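Friday, July 26, 2024

I have been paid by the hour to drive a pair of robot arms for most of this summer, and I have opinions.

The job is simple to say. You hold two controls, the arms copy your hands, everything gets saved, and later a model is trained on what you did. Each recording is called an episode. The room is in the back of a building on the Orkwood side of Titbridge, and the project goes by Ketetti, a name I have asked about twice without getting an answer I could repeat.

The target for the zipper bag task is 200 episodes. I'm told this number came from the last task, which was stacking cups, and that the number for stacking cups came from a slide.

My trouble starts right there. A cup is a cup. It stands where you put it. A plastic bag has a new shape every time you touch it, and if you press on one end the other end does something you didn't ask for. I don't know how many tries a model needs to see before it gets the idea of a bag, and as far as I can tell the people running this don't either. They might be right about 200. They might need ten times that. Picking the figure before anyone has trained anything seems backward to me. 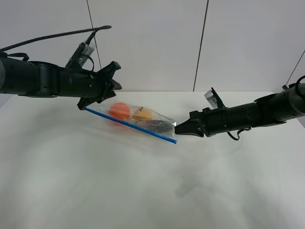
Left gripper on the corner by the blue zipper, right one at the far end.

Two arms make it worse, or better, depending on who's talking. When I do this at my own kitchen counter, I pin one side of the bag with the heel of my hand and don't think about it. On the rig I have no heel of a hand. I have fingertips, and I can't feel a thing through them. So I've made up a way of doing it that suits me: left on the corner, right pushing down at the other end, wait a beat, then go for the zipper. The other operator on my shift does it in the opposite order and she's faster than I am.

Which of us is the model supposed to learn from? Both, says the plan. "Diversity" is the word in the instructions, and it's used a lot. I get the general idea that you want variety so the thing doesn't fall apart when the bag is an inch to the left. But there's variety in where the bag sits, and then there's two people who disagree about how to do the job, and I can't see why a learner would come out of that with anything except a muddle halfway between. I raised this in week two. It was written on the whiteboard and it's still there.

Then there's the matter of what counts as a good episode. We mark each one keep or toss when it ends. The rule is keep if the bag ends up open, toss if it doesn't. So an ugly run where I fumbled the corner four times and got lucky goes in the keep pile, and a clean run where the zipper slipped at the last second goes in the trash. I went back through one afternoon's log. Of 80 runs, I had tossed 13, and I'd say half of those had better hand work in them than the ones I kept. Somebody will answer that the fumbles teach recovery. Maybe so! Then why are we told at the start of every shift to "drive smoothly"?

I'm also suspicious of how tidy it all is. White table, pale wall, the same few bright things inside the bag. My sandwich bags at home live in a drawer with crumbs and a dead battery. If the model does well here, I'll believe it can do well here.

The wrist cameras are the part I've come around on, a little. I assumed they were there for show, as the camera looking over the whole table sees so much more. But when I watched a few of my own runs back from the wrist, I could tell how far my fingers were from the bag before a reach, and which side I was going to come in from. You lose all of that from across the table, where one black arm is always in front of something. The catch is that the wrist view drops things out of the picture as soon as you turn away from them, so the model is left to remember or to guess.

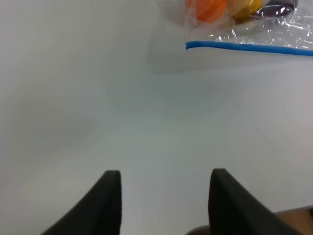
Mariann Vincze wrote to me after my last post to say I'm too hard on the mixed styles. In her experience the muddle I'm worried about shows up with small sets and mostly goes away once the model is predicting a stretch of motion at a time instead of one tiny step. She also said that dropping the fast operator or the slow one would be the worst thing we could do, and that the person to blame for a bad keep rule is whoever wrote it.

Fair enough on the last point. On the first, I'd like to see it on our bags. I've asked whether somebody could train once on just my runs, once on just hers, and once on the lot, then try all three on the same table. That's a few days of computer time, I'm told, and it might happen in August if the queue clears. Meanwhile we keep recording. My next shift is on the lunch box task, and I've already seen the sheet for it. The target is 200.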